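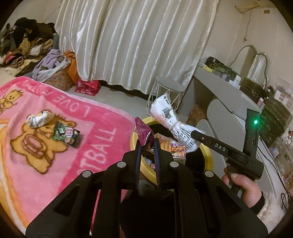
Magenta snack wrapper over a yellow-rimmed bin.

Himari, version 2
A collection of what packaging tells you to do with it once it's empty

What's in it

2,848 disposal instructions, copied by hand from food and household packaging. Each row is one instruction from one piece of packaging: "Recycle with bags at large stores", "Please dispose of thoughtfully", "Rinse, squash, cap on", "Don't flush", and the long tail of arrows, stick figures and moral encouragement that manufacturers print next to the seam where it's hardest to read.

The collection is text only. Where a pack used a symbol instead of words, we typed a plain description of the symbol in square brackets, e.g. [man dropping square into basket]. Version 1 tried to use the symbols' official names. It went badly, as we kept meeting symbols that looked a bit like the official ones and were facing the wrong way.

Files

himari_main.csv: everything except the check set.
himari_check.csv: 400 rows, typed twice by different people. Use these if you want to know how far to trust the rest of us.
tone_notes.txt: how we decided what counts as "pleading".
CHANGES.txt: mostly apologies.

Columns

id: a number. It means nothing. Gaps are rows we removed as duplicates.

wording: the instruction as printed, with capitals and punctuation kept. Line breaks are replaced with a single slash. If the pack itself used a slash, we doubled it. If the pack itself used two slashes, we'd like to hear about it.

part: which bit of the pack the instruction refers to (film, tray, sleeve, lid, whole, unclear). "Unclear" is the second most common value and we stand by every one of them.

product_type: our own list of 28 types, from biscuits to washing-up liquid. "Snacks, other" does a lot of work. Rice cakes were moved out of biscuits in version 2 after a disagreement that ran to more messages than there are rice cakes.

tone: one of order, request, advice, pleading, threat. Only one row is marked as a threat. It's from a drain cleaner and it's fair enough.

contradicts: yes if another instruction on the same pack says something different. A carrier for this column is the salad bag, which will cheerfully ask to be recycled on the front and binned on the back.

size: small, readable, or generous. Judged by eye at a kitchen table under a normal bulb. Please don't do statistics on this column. We know you will.

How it was collected

Baoshan Lei started the list on the back of an envelope in December, when the house was full of empty packets and opinions about which bag they went in. It became a spreadsheet by the new year. Mingxuan Zeng joined to fix the spelling and stayed to argue about commas.

Most rows come from our own cupboards and those of friends who'd agreed to put up with it. A smaller part comes from Sasell, an older list kept on a forum that has since closed, which we retyped with its owner's blessing. Sasell rows have no size value because the original author didn't record one, having presumably better things to do.

Packs were typed in the order they were finished. This gives a strong lean towards things we eat. If the share of ginger biscuits strikes you as high, we can only say that it's accurate.

Cleaning

A short script called wei.py trims stray spaces, straightens curly quotes and flags near matches for a person to look at. It doesn't correct spelling. "Recyle me" is printed on a real pouch and stays as printed.

Two instructions count as the same only if wording, part and product type all match. A full stop is enough to make a new row. We had about a week of regretting this rule and then it was too late to change.

Known problems

Local rules aren't included. A pack may say "check locally", and we did try, beginning with the Gurner household leaflet, whose answer for plastic film was to check the pack. We stopped there.

Multilingual packs are only recorded in English, even where the other languages were plainly better written.

Foil-lined packets are under "film" in early rows and "mixed" in later ones. We meant to go back. If you sort by id you can see the point at which we changed our minds.

Anything with a torn instruction was left out, so packets that people rip open along the printing are under-represented. Multipack crisps suffer most.

The tone column is opinion. On the check set we agreed on "order" nearly always and on "advice" when we were both in a good mood.

Good uses

Counting how many ways there are to say "put it in the bin". Teaching a class about instructions that don't instruct. Settling a household argument, provided both sides have agreed beforehand to accept the result.

Poor uses

Deciding what to recycle. The data records what packs say, and we make no claim that any of it is right where you live, or anywhere else.

Licence and credit

Free to use, share and alter. Please credit Himari and say which version, as version 1 has the symbols in it.

Contributing

Send new rows in the same column order, typed from the pack in front of you and not from memory. Include the part, even if it's "unclear". Don't post us the wrappers. One kind person did, and they still smelt of pickled onion.

Corrections go to Mingxuan, who likes them. Complaints about rice cakes go to Baoshan.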